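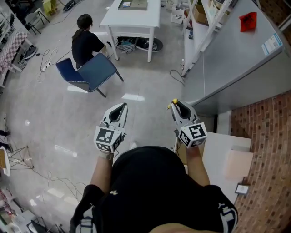 Venness Robotics Club - spring update, March 18, 2025

Quick one this time as half of us are still finishing the write-up for Menov. Term has gone fast.

The gripper project is properly under way. For anyone who missed the October meeting: we are teaching our arm, Darko, to do small household jobs by recording people doing them first, with a hand-held gripper in each hand. You hold the pair, do the job, put everything back, do it again. Then again. Total so far is 1231 recordings, of which 112 had to be thrown out, mostly from the first fortnight when we kept starting the job before the recording had started. Lesson learnt. Shout "go" and wait for someone to shout it back.

Things we've found out the slow way:

The marker cubes need to stay in view. Tuck your elbows in too far and the tracking drops out, and you won't know untill you play it back. Arms forward, like pushing a trolley.

Slower is better. Newcomers all go too quick. Folding a tea towel should take around 9 seconds and feel a bit silly.

Please wipe the cubes with a dry cloth only. One lot of printed markers went smeary after somebody used the whiteboard spray and we had to reprint the set.

Straps - adjust them before you pick the grippers up, not after. Much easier with a free hand.

Cables. Yes, again. Anything running over the floor gets taped down or coiled before recording starts, and the power strip goes back by the wall at the end. Two people have tripped this term, no harm done, but the room hire form does ask.

Next up is the Menov Student Challenge. The task is now published: clear a table, sort what was on it into two boxes, close the lids. Lids are the hard bit. Darko manages the sorting fairly well on a good day and has yet to close a lid without pushing the box along the table. We want 100 clean recordings of lids alone before we train again, so if you can spare an hour, come and do a batch. No experience needed, and you dont have to be a programmer. Some of our best recordings are from people who joined for the soldering.

Kotex board users: the new firmware is on the club drive. Don't mix it with the old config file, it will load and then do nothing at all, which cost us an entire evening.

Also wanted - shoe boxes with lids, old tea towels, short extension leads in working order. Leave them on the counter with your name on.

Subs for the term are due. Same amount as before, same tin.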